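Sidside (competición estudiantil)

Sidside es una competición universitaria de programación y diseño de sistemas que se celebra cada año en el mes de agosto. La organiza la asociación de estudiantes de informática del Instituto Tecnológico Ruawai y está abierta a equipos de cualquier centro de enseñanza superior, así como a alumnos del último curso de secundaria en una categoría aparte. Su prueba principal dura 24 horas seguidas.

Historia

La competición nació como una actividad interna de fin de curso, limitada a los alumnos del instituto. En la primera convocatoria los equipos resolvían problemas de algoritmia en papel y solo los finalistas tenían acceso a un ordenador. El formato cambió cuando la asociación llegó a un acuerdo con la empresa de alojamiento web Tosetti, que cedió servidores para la corrección automática de los ejercicios. Desde entonces cada envío recibe un veredicto en línea y la clasificación se actualiza durante toda la prueba, salvo en la última hora, en la que permanece congelada.

Durante varios años Sidside se disputó solo a distancia. La vuelta a la sede se hizo de forma gradual, con una fase clasificatoria en línea y una final presencial, y ese esquema mixto se ha mantenido. La fase en línea reúne a casi 2.000 inscritos; a la final acceden 200 participantes.

Formato

Los equipos están formados por tres personas y pueden contar con un tutor, que no interviene durante la prueba. Existen tres categorías: algoritmia, desarrollo de aplicaciones y sistemas embebidos. En algoritmia se plantea una serie de problemas de dificultad creciente y gana el equipo que resuelve más; los empates se deciden por el tiempo acumulado, con penalización por cada envío incorrecto. En desarrollo de aplicaciones los equipos conocen el tema a las nueve de la mañana y entregan el código a la misma hora del día siguiente.

La categoría de sistemas embebidos es la más reciente. Se evalúa el funcionamiento del prototipo, la documentación y una defensa oral ante el jurado – esta última con preguntas abiertas del público.

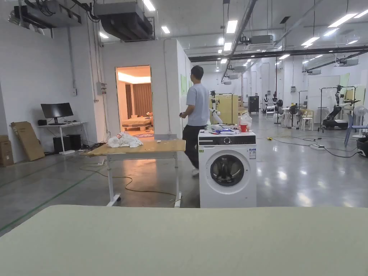
Según un comentario firmado por Usta en la página de discusión de la competición, la defensa oral pesa demasiado en la nota final y favorece a los equipos que ya han participado antes, de modo que convendría publicar los criterios del jurado junto con las bases. La organización incorporó una tabla de puntuación al reglamento en la convocatoria siguiente, aunque mantuvo el peso de la defensa.

Inscripción y premios

La inscripción es gratuita en la fase en línea. Los finalistas abonan una cuota de 110 euros por equipo, que cubre las comidas y el alojamiento en la residencia del campus. Los equipos de secundaria están exentos del pago.

Los premios consisten en material informático y en becas de matrícula para los ganadores de cada categoría. El primer clasificado en algoritmia obtiene además plaza directa en la final del año siguiente – siempre que conserve al menos a dos de sus integrantes.
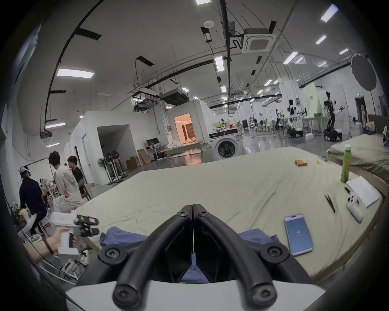 Las becas no son acumulables con otras ayudas del instituto y deben utilizarse en el curso inmediatamente posterior. Si un ganador renuncia, la beca pasa al segundo clasificado de la misma categoría.

Actividades paralelas

Coincidiendo con la final se imparten talleres de control de versiones, seguridad web y accesibilidad, abiertos a estudiantes no inscritos. Los enunciados y las soluciones de referencia se publican en el archivo de la competición una vez cerrado el plazo de reclamaciones. El archivo incluye todas las convocatorias excepto las dos primeras, cuyos enunciados en papel no se han digitalizado.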